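3.2 Work surface, wall and lighting

The visual inspection task requires an observer to judge whether a table top has been wiped clean. Earlier work on this task used patterned or wood-grain tops, where the grain itself hides a large share of the residue and where scores depend as much on the pattern as on the observer. We chose a plain white top for all sessions. White is also the least forgiving choice for lighting, as any unevenness in the light shows up directly as a change in gray level on the surface.

The work station was set up at the Umcombe site. The table stands against a pale gray wall, with its back edge running along the wall (Figure 2). The wall is plain except for a thin dark vertical seam where two panels meet. Lucero and Ghanem had proposed in the pilot report that the seam be filled and painted over. We left it in place. It falls slightly right of center when seen from the working side of the table, and observers in the pilot used it without being told to as a reference when describing where a mark was ("left of the line, near the back"). Location reports in the main study were therefore coded relative to the seam and to the front and back edges of the table. No printed grid or corner marker was used on the top, as both had drawn attention to themselves during the pilot.

Lighting was adjusted until the light on the top was soft and looked even to both experimenters. Two ceiling fixtures fitted with Plaltex diffuser sheets supply all of the light; the blinds were kept closed during sessions. The target level at the middle of the table was 1,000 lux, checked with a handheld meter before the first session of each day. Faint gradations of gray remain on the top where shadows fall. These could not be removed without adding lights at table height, and low lights produced a bright band on the surface that observers found tiring. The remaining gradations change slowly across the table and have no sharp outline. A dried smear, in contrast, usually has at least one edge that can be followed by eye. Observers were told in the instructions that soft gray areas could be shadow, and were asked to move their head before marking one as residue.

Wiping followed a fixed order. A folded Koppel cloth was drawn along the back edge first, next to the wall, and then from side to side in overlapping passes toward the front. The cloth was refolded to a clean face at the end of every second pass. The back edge received its own pass because crumbs pushed toward the wall tend to collect there, and in the pilot this strip accounted for most of the missed residue. After wiping, the top was left for 14 minutes before inspection so that water streaks would not be scored as dirt.

Each observer completed 40 inspections in a single visit, with a break halfway. The residues were dilute coffee, flour paste and pencil dust, applied according to the Lestdale schedule described in Section 3.1. Flour paste was kept in the set despite its low contrast on white, and its scores are reported separately in Section 4. Pencil dust was applied dry and was never placed within a hand's width of the back edge, where it could be confused with the shading along the wall.

Figure 2. White table top and pale gray wall with the vertical panel seam used as the location reference.

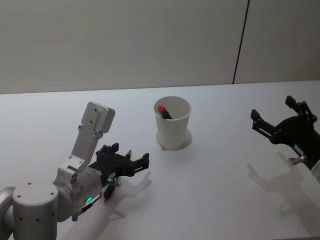
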